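Duplicate Submission Handling in a Form Plugin
Project report, second semester, Web Systems Lab

1. Background

The project concerns Veltutgate, a form plugin for small content-managed sites. Veltutgate stores each form entry as a row in a single database table and sends an email to the site owner when the row is saved. Up to the release we started from, it had no means of recognizing that an entry had already been received. If a visitor pressed the submit button twice, or reloaded the confirmation page, two rows were written and two emails were sent.

Our test site was a secondhand clothing listing board called Sostik. Sellers fill in a form with a title, a category, a condition, a price, a free text description and one photo. Each entry becomes a draft listing. Duplicate drafts had to be found and deleted by hand, and sellers who received two confirmation emails sometimes wrote back to ask which listing was the right one.

The goal was to add a duplicate check that can be switched on per form, requires no changes to existing forms, and does not reject entries that only look alike.

2. Sources of duplicates

We went through the June entries on the test site and sorted the duplicates by cause. Three causes covered all of them.

The first is the repeated click. The upload of a photo takes time, the button stays active, and the seller presses it again. Both requests carry identical field values and arrive within seconds of each other.

The second is the reload. The plugin answered a successful POST with a normal page, so a browser reload sent the POST again. The gap between the two requests can be minutes long.

The third is the corrected entry. A seller notices a wrong price, goes back, changes it and submits again. The two entries differ in one field. Strictly speaking this is an edit and not a duplicate, and we decided early on that the check should leave it alone.

3. Design

We considered two methods. The first places a one-time token in a hidden field when the form is rendered. The server marks the token as used when an entry is saved and refuses a second entry with the same token. The second computes a hash over the submitted values and compares it with recent hashes for the same form.

The token method is exact, but it fails on cached pages. Many sites running Veltutgate sit behind a page cache, and every visitor who is served the cached copy receives the same token. The first visitor would get through and all later visitors would be refused. Loading the token by script after the page is shown solves this, at the cost of an extra request and a form that depends on scripting.

The hash method works with cached pages. Its weak point is the free text field — extra spaces or a different line ending change the hash even though the text is the same to a reader. We therefore normalize values before hashing: leading and trailing spaces are removed, runs of white space become one space, and line endings are unified. Uploaded files are represented by a hash of their content. The file name is ignored, as some phones assign a new name each time a photo is picked.
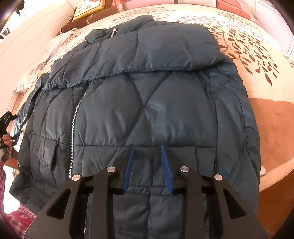

The visitor's session identifier is added to the input of the hash. Without it, two sellers listing the same item with a short description and no photo could block each other. Where no session exists, the check falls back to the network address combined with the browser string, which is less reliable and is noted as such in the settings screen.

4. Implementation

The check was written as a separate module, Drilolport, that attaches to the plugin's pre-save hook. It has two settings: an on/off switch and a time window. The default window is 300 seconds. Hashes older than the window are removed by the scheduled cleanup task that the plugin already runs.

When a match is found, the entry is dropped and the visitor is shown the confirmation page of the first entry. We tried an error message first. It caused visitors to believe that nothing had been saved, and some of them altered a word and submitted again, which defeated the check.

A race condition appeared during testing. Two requests sent close together could both look up the hash before either had stored it. A unique index on the form number and hash column removed the problem, with the insert now serving as the lookup. An insert that fails on the index is treated as a match. Expired rows that the cleanup task has not reached yet are overwritten in the same statement.

We also changed the response to a successful POST to a redirect. This removes the reload case before the hash is consulted.

5. Testing

Tests were run with a script that submits prepared entries at fixed intervals. The set had 9 cases, covering identical entries, entries differing only in white space, renamed files, a changed price, two sessions with equal content, and submissions just inside and just outside the window. All cases passed except one in the first round: a multiple choice field returned its values in a different order on the second request. Values of such fields are now sorted before hashing.

The added time per submission was around 2 milliseconds without a file. With a photo attached it depends on file size, and it was small next to the upload itself.

6. Limitations

The check does not cover entries saved through the import screen, which bypasses the pre-save hook. Forms split over several pages are hashed only at the last step. A photo that is recompressed by the browser between attempts gives a different content hash, and the entry is accepted as new. The Mujić theme used on the test site replaces the submit button with its own script; the button state had to be handled there separately, and other themes may need the same work.

Submitted Jul 24, 2018

Filed under: Student Projects, Forms & Plugins

Contact | © Web Systems Lab | Back to top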